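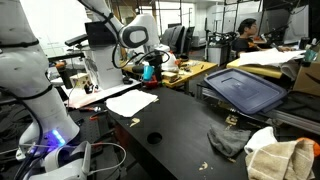
Round hole in a black tabletop -- cover it or leave it?

Effie Yule
My work table has a round hole through the middle. Small screws and crumbs go down it. I keep a folded cloth at the back corner but it slides. What do people use?

Adom Atinga
Measure across the hole first. Mine was 60 mm and a plastic desk grommet pushed right in. Wipe the edge before you fit it.

Sotmont
tape

We use cookies to keep you signed in. Accept / Settings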